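Vetico Patch & Path, Cold-Lay Surface Mix

Sold by the bag or the pallet from our yard
Bag covers: small holes and edges, up to two inches deep per layer
Color: dark gray going on, lighter as it ages
Storage: indoors or under a tarp, off the ground

I've been selling this mix long enough that I get asked the same handful of things every week, so I've put the answers on the page and left the sales talk to the back of the bag. I'm Tayla Mudgway, I run the counter, and I've shoveled a fair amount of this stuff myself (my own driveway had a hole you could lose a boot in).

It's a cold-lay mix, so there's no heating and no special truck. You open the bag, tip it in, rake it level and pack it down hard. A hand tamper does fine for a hole the size of a dinner plate. For anything bigger, rent a plate compactor from us or from whoever is closest to you. I can't say this enough: most of the calls I get about a patch going soft come from people who packed it with the back of a shovel and called it a day!

We buy in two grades and I'd rather you got the right one the first time. The fine grade has small stone in it and leaves a tighter finish, good for walkways, bike paths and the strip by the garage door. The coarse grade is the one for parking lots and drives. It looks rougher and it's meant to, and it holds up better where people crank the wheel while they're standing still. If you're doing a long path next to a parking lot, you may well want some of each.

Old pavement is where people get stuck choosing. It's never one surface for very long. You get a rough stretch, then a smoother one from some other job, then rough again, and whatever you put down has to sit next to all of it. My advice is to match the texture and forget the color. The color comes around on its own over a season or two, and a fine patch in the middle of coarse paving will bug you every time you walk over it.

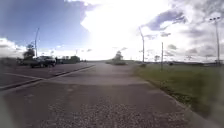
Coarse, gritty paving up close, with a smoother, lighter band farther along.

Sweep first. I mean really sweep, with a stiff broom, and then go over it again with a blower if you've got one. Grit and little stones under a patch act like ball bearings, and the edge is the first thing to lift. Along a curb it's worse, all the loose stuff drifts over there and sits. I run a flat scraper down the joint before I do anything else. Takes me five minutes and my back complains, but there it is.

If the hole is deeper than two inches, do it in layers and pack each one before the next goes in. Leave the last layer a little proud of the old surface — tires will bring it down. You can walk on it right away. Cars are fine too, just go easy on the turning for the first few days.

Prices and pickup

Single bags are at the counter, no minimum. A full pallet is 90 bags and comes wrapped. We can load it with the forklift if you bring a truck or a trailer that's up to the weight, and please check that before you drive over, not after. Isamu Honda does our deliveries and will set a pallet down anywhere he can reach from solid ground. He won't cross a lawn, so don't ask him.

Bigger jobs go through Buppha Rattanakul. She'll want length, width and average depth, and photos help her a lot. Get one looking straight down the run and one of the worst spot from close up.

A few odds and ends

Will it stick in the cold? Yes, but it's stiff. Keep the bags inside overnight and you'll have a much nicer time of it. I did a patch in February once with bags straight off the yard and it was like raking cookie dough out of the freezer.

Can you paint lines on it? Give it a good few weeks first, and then use a water-based striping paint. We stock white and yellow.

Opened bags keep for a while if you fold the top over and tape it. Partial bags can't be returned, full ones can, with the receipt.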